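June 16, 2025

Dye bath notes, Gunora wool, second lot. Wound 11 skeins off the cone before lunch and scoured them in the big pot, 38 minutes at a low simmer. The Ultuven soap leaves less scum than the old one, so I'll stay with it. Alum went in at the usual strength.

Weld liquor from Friday had gone cloudy. Strained it twice and used it anyway – color on the test skein is a bit greener than the Bondale batch. pH strips are nearly gone, need to order. 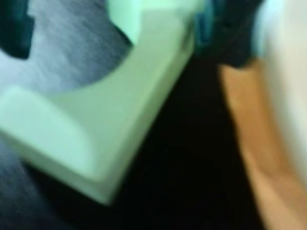 1 min read

Pale mint is still the shade to aim for on the August lot. Next try: half the weld, a short indigo dip, 200 g of fiber per pot. Label the skeins before they go in this time. Pirzada cone is on the top shelf, not yet scoured.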